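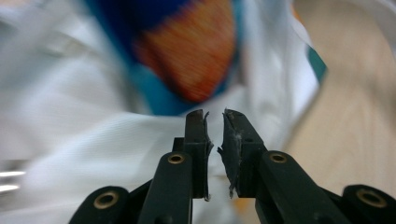

When do the finger pads get replaced? When the lining has lifted along the inner edge, whatever the cycle count says.

October, Forkwood student build, gripper notes

The pads on the gripper are due by that rule. Both inner faces are frayed, the right worse than the left, with flaps curling into the gap. Gray fibers will get caught in fabric folds sooner or later and then we are debugging the policy for a fault in the pad.

Bushings: four brass, two on the linkage arms and the larger ones on the outer brackets. Not touching them this round. Check for play with the tips closed, by hand, power off.

Pad log so far:
Set 1 - swapped at 584 cycles, glue let go at the top corner.
Set 2 - the current one. Count not kept after the laptop change. Log it from zero with the next set.

Bastian Weidemann wants a fixed interval of 200 cycles for the Oltdale round so that teams stop arguing about it. Fine by me as an upper limit. Inspection still decides.

Procedure for the swap:
Back the fingers off to full open. Peel from the tip down. Scrape the old adhesive, wipe, let dry. Cut the new strip 2 mm short of the pad edge - the last strip was cut flush and I think that is where the lifting began. Clamp for 6 hours before any cloth task.

Tannous sheet is in the second drawer, Goson tape next to it. Enough for both fingers, no spare. Reorder before Oltdale.

Still open: whether to round the edge of the pad itself. Needs a reprint, ask Bastian.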